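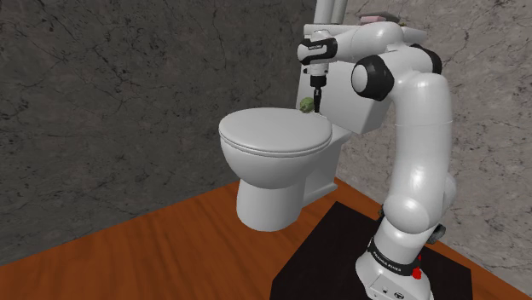
The Franka over the toilet seat, fingers down, green lump beside them.

So I finally spent a chunk of February on the gripper comparison I kept promising. Two grippers, same simulated arm, same little bathroom, same small green thing to pick up. The first is the plain two-finger model that came with my setup. The second is one I built over the holidays and named Jornel, with longer fingertips and a softer contact setting. Friederike Rieger lent me her Stastia controller config for both, so at least the arm would be moving the same way each time (mine has a habit of swinging the elbow into the wall).

I ran each gripper 100 times, nudging the start position of the object a bit between runs. The plain one got 79 good grasps. Jornel got 80. Yes, I laughed too! All those evenings for one extra grasp.

The misses are where it gets fun, though. The plain fingers mostly fail early – they close, the lump squirts out sideways, and you know right away. Jornel tends to hang on and then let the thing rotate halfway through the lift, so it counts as a grasp for a while and then it doesn't. I had to go back and change my scoring to wait 5 seconds before calling it, and I still don't love that number.
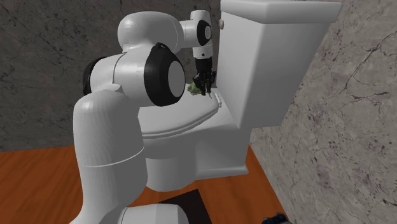 Camera placement ate more of my time than the grippers did. I started with one view and kept losing the fingertips behind the arm. From this angle the elbow covers the left side of the lid, but the fingertips and the green object stay in the clear, and that's all the scoring script cares about. I tried a wrist camera as well, and it was great up close and useless for telling how far off the lid I was. Friederike says to run both and let them argue. I'll probably end up doing that, once I get the timestamps to line up.

Next I want to try the Wanness fingertips with the ridges, and maybe slow down the approach. If you have a friction setting you like for small lumpy objects, please leave it in the comments, I've been guessing at mine since the start.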